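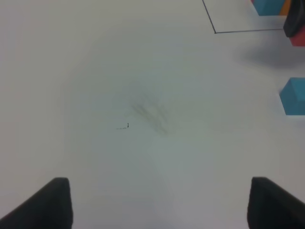
I have come around to the idea that every shared table in the world needs a line on it. I mean a literal line, a strip of tape or a stroke of marker that says the stuff lives on this side and you can work on that side. For years I thought people who did this were fussy. My aunt had tape on her sewing table and I used to make fun of it (not to her face, I'm not a monster). Then I got a big white table of my own, and within a week I couldn't find a flat spot to put down a cup of coffee. Look at how little it takes, though: one thin black line with a square corner, a blue cube sitting inside it, and all that pale open tabletop left over for whatever you want to do next. I find that so restful I could cry.

Let me back up, because I know how this sounds. I'm a board game person, and I don't mean the tidy kind. I mean the kind who owns a copy of Purnitz with 348 pieces in it and has, at one time or another, found pieces of Purnitz in a shoe, in the butter drawer, and inside a completely different game. My friend Babar Arain plays with us most weeks, and he is the opposite. Babar puts his pieces back before the next person has finished their turn. It used to drive me up the wall! I'd be in the middle of a grand plan, with cubes all over the place, and there would be Babar's hand, quietly nudging his own little pile back where it belonged.

So a few of us had the argument. It started over Storkeck, a trading game where everybody has cubes and everybody's cubes end up in the middle. I said the mess was part of the fun. Babar said the mess was why our last game had taken five hours and ended with two people disagreeing about whose turn it was. I said five hours was a perfectly good length for a game. He said the box says two. He had me there, and I did what any grown adult does when they've lost an argument, I went home and thought about it angrily while doing the dishes.

What I came up with, somewhere around the frying pan, is that I'd mixed up two kinds of mess. There's the mess of a thing being used, and I will defend that one forever. Cards fanned out, a half-built city, somebody's elbow in the bank. Then there's the mess of stuff that has no place to be. It isn't being used, it's just there, and it spreads. The scissors from last night. The lid to something. A cube from the first round that might still matter, so you don't dare pick it up. I'd been sticking up for the first kind and living in the second.

A marked-off corner fixes the second kind without touching the first, and that's why I like it so much better than a box or a drawer or one of those trays with the little cups. I've bought the trays. I bought the Godoy organizer when everybody was raving about it, and I'm sure it's great if you are someone who enjoys sorting. I used it for one evening and then it became a thing I had to move before I could use the table. A line takes up no room at all! You can't knock it over, and you don't have to wash it. If you need the space for a minute you just put your stuff right on top of the line and it doesn't complain.

It also turns out to be a kinder way to nag people. I used to say "can you put that away," which starts a whole conversation about where away is. With a marked corner you don't have to say anything. A thing is either inside it or it's out.
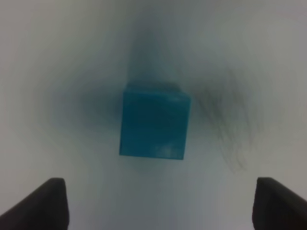 My other big conversion is to having less on the table in the first place. I used to dump out the whole bag of cubes at the start of a game so that we'd be "ready." Ready for what? We'd use 30 of them. Everything else just rolled around getting in the way and ending up on the floor, where the only person who ever found them was me, in socks. These days the bag stays shut on the chair next to me and the cubes come out as people earn them. It feels a bit stingy for the first few minutes and then everybody forgets, and when you finally get your cube, it's kind of a big deal. People hold on to it. I've seen a grown woman kiss one.

I should be fair to the other side, because I was on it for so long. There is a version of this that goes sour. My cousin's place in Lelberg has a craft table so organized that I'm scared to sit down at it. Every tool has an outline drawn around it, and if you pick up the wrong pen she gets a look. I don't want that table. I want a table that can get scuffed and scribbled on and have a hot mug set down on it by somebody who didn't think first. White tops are terrible for that, by the way, they show everything, and people will tell you to get a dark one. I wouldn't. On a dark table you lose half your pieces by nine o'clock, and a mark or two never hurt anybody's game.

And I don't think you need the corner to be big, or even all that neat. Mine is a bit crooked because I put it down freehand while talking on the phone. I keep meaning to redo it and I probably won't. The only rule I've stuck to is that it goes at the far side of the table, away from where people sit. I tried it close up at first and we all kept leaning on it, and my sleeve took out the whole supply during a very tense auction.

Babar, naturally, has been insufferable. He noticed the tape the second he walked in, and he didn't say one word, he just sat down and set his first cube inside the corner and squared it up with his fingertip. We were done with Storkeck in a little over two hours that night. I lost, badly, and then we had enough evening left to play something else, so I lost at that too. He's asking to bring Purnitz back out next time, and I've told him yes, on the condition that he's the one who counts the pieces when we pack it up.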